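Akance - Trultesham site
Floor Data Operator, grip faults (part-time, fixed term)

Akance is hiring two operators for our Trultesham site to record handling tasks with hand-held grippers and to help us find out why the Sostero units keep letting go.

Background

In March we put the Sostero floor-tidying robots through their first long trial. The job was simple: pick up light items from a hard floor, move them, put them down. Over 500 attempts the arm dropped or missed thin, flat items far more often than we had planned for. Mats were the worst. The fingers closed on the edge, the controller reported a good grip, and the arm lifted with nothing in it. On two occasions the arm went on to swing through its full path at normal speed, and the second time it knocked over a display stand. No one was hurt, but the units have been limited to half speed since then and will stay that way until the fault is closed.

The Kollár review of the trial logs found two likely causes. The grip check relies on finger position alone, and the training recordings contained very few thin items on polished floors. The first is being handled by our controls staff. The second is what this job is for.

What you will do

- Wear the head camera and carry a gripper in each hand for recording blocks of up to 50 minutes, with a break after each
- Pick up, shift and set down mats, cloths, boxes and other household items from floor level
- Repeat failed grips on purpose when the task sheet asks for it, and mark them as failed
- Check cables, markers and indicator lights before each block
- Write a short fault note whenever a gripper sticks, slips or loses signal

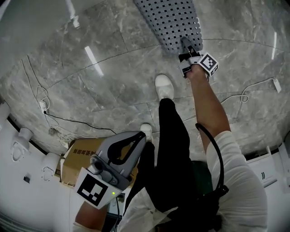
Floor-level work with a perforated mat, one gripper in each hand.

What we need from you

You must be comfortable bending, squatting and reaching toward the floor for most of a shift. Closed shoes with a flat sole are required. The grippers are wired, so you need to be careful where you step - trips are the most common incident in our log. You do not need a technical background. Clear handwriting or basic typing is enough for the fault notes.

You will not work next to a powered Sostero unit. Recording and robot testing take place in separate rooms, and that rule stays in place after the fault is fixed.

Hours and pay

Around 20 hours a week, mornings or afternoons, for three months. Hourly rate depends on experience and is confirmed before the trial shift, which is paid.

To apply

Send a resume and a few lines on any repetitive or physical work you have done to the Akance front desk at Trultesham. Please say which shift you prefer.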